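Second dose of the Udeo booster on Wednesday, at the Sadowski clinic. Sore arm for two days, no fever.

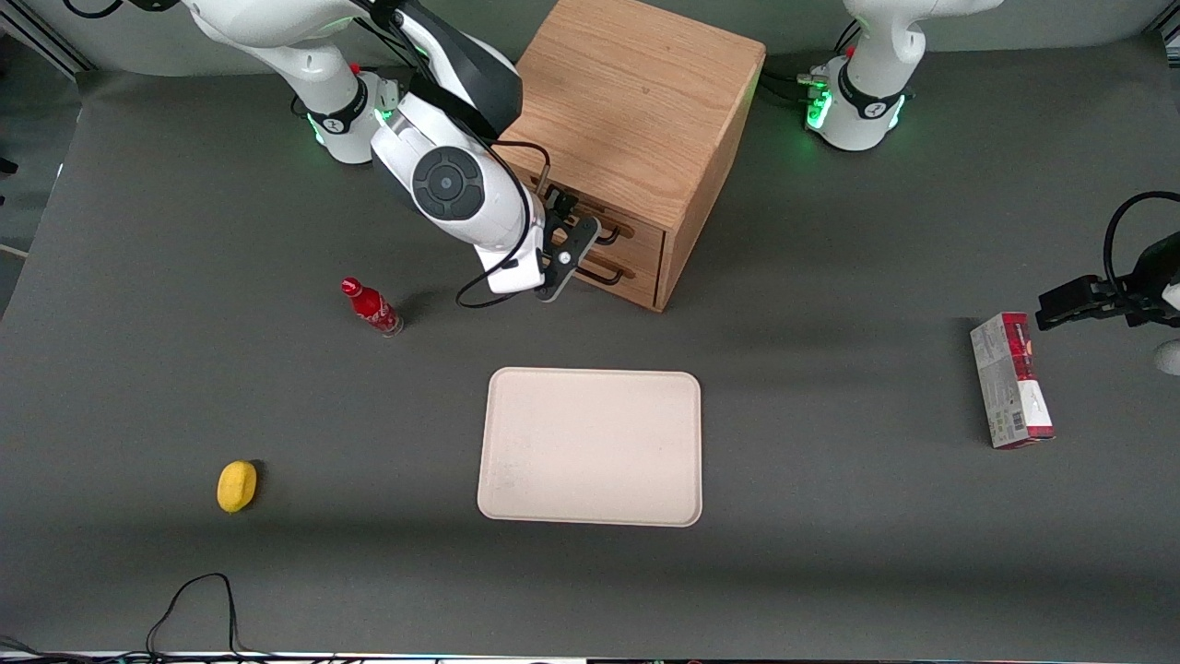
Reading the trial summary

Futport enrolled 3,672 adults and followed them for 8 months - short for waning immunity.

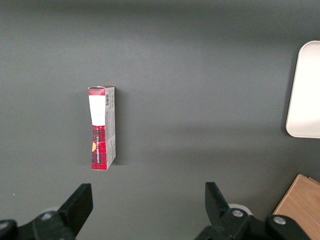
Dosing intervals are the weak part of the paper. Aniela Pawlak wants batch numbers kept as well. I write mine on the carton, and a small upright box with a blank white label has room for them.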